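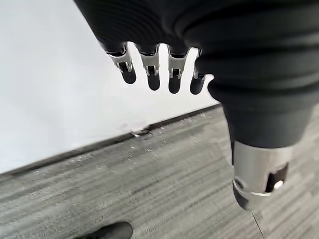 *Diệp Triệu*

July 12, 2021

Day 5 without coffee, and I am meant to be feeling the benefits by now. The leaflet said so. Headaches on the first two days, a "turning point" on day 3, then clear mornings and deep sleep. I had the headaches all right. The turning point I must have slept through, except that I didn't sleep.

It was Toàn's idea. He gave up in the spring and has been unbearable since, in a quiet way. He never tells you to do it. He just orders hot water with a slice of lemon and looks rested. He lent me the leaflet, which comes from a company called Proralis, and I read all of it on the bus before I got to the back page, where they offer to sell you a tin of roasted chicory for £38. So the people who say coffee is ruining my life also have something brown to put in the cup. I should have stopped there. Instead I told everyone at work I was doing it, and now I can't go back before the month is out without hearing about it until August.

I did not buy the tin. I bought the Brolis one from the corner shop, a third of the size and a good deal cheaper. It smells of burnt toast and tastes of the water you'd rinse a burnt toast pan in. With milk it is slightly worse. Toàn says you get used to it, but you get used to most things and I don't count that as praise.

Slept badly again. Awake at 3, listening to next door's gate. The leaflet would say this is the caffeine leaving my body. How long does it need? It is a cup of coffee, it hasn't got furniture. I notice that everything counts as proof with these people. Sleep well and it's working, sleep badly and it's also working.

Against that, in fairness - my hands were steadier this morning. I threaded the needle first go to fix the hem on the green curtains, and usually I have to swear at it. Could be the coffee, or it could be that I had the big lamp on. I'm not writing to Proralis about it.

Walked up to Ginthorpe after lunch to stay out of the kitchen. Hot, no wind, the path all dust. The café by the church has changed hands and is now called Caldeira, with a chalkboard and stools nobody over fifty could get down from. The smell reached me at the bus stop. I stood outside reading the board for longer than it took to read. They claim the beans are roasted 300 grams at a time, as if I'd know the difference. Had a ginger beer. It was fine.

Mum rang at six. She has drunk four cups a day since she was married and sleeps like a stone. I asked if she'd ever thought of stopping and she asked if I was ill.

Curtains back up, left one still hangs lower. Bins tomorrow. Finish the Brolis or give it to Toàn.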